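Renine to open its robot hall to the public on Sat 1 March

Zerkum. Renine will open its automation hall from 10 to 4. Entry is free, and so is the coffee, which visitors in February described as "hot."

The main attraction is Mulder, a robot arm that spends its days pushing small plastic blocks across a wooden board. Visitors may pick the next move. Demonstrations last 35 minutes, with patience supplied by the audience.

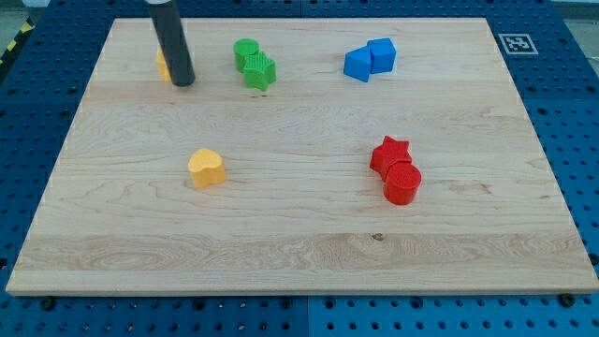

Renine's engineers will be on hand to explain the control software, Zatell, at whatever length is requested. Children under 11 must bring an adult, and adults are asked to let the children have a turn. Parking is behind Hall 6.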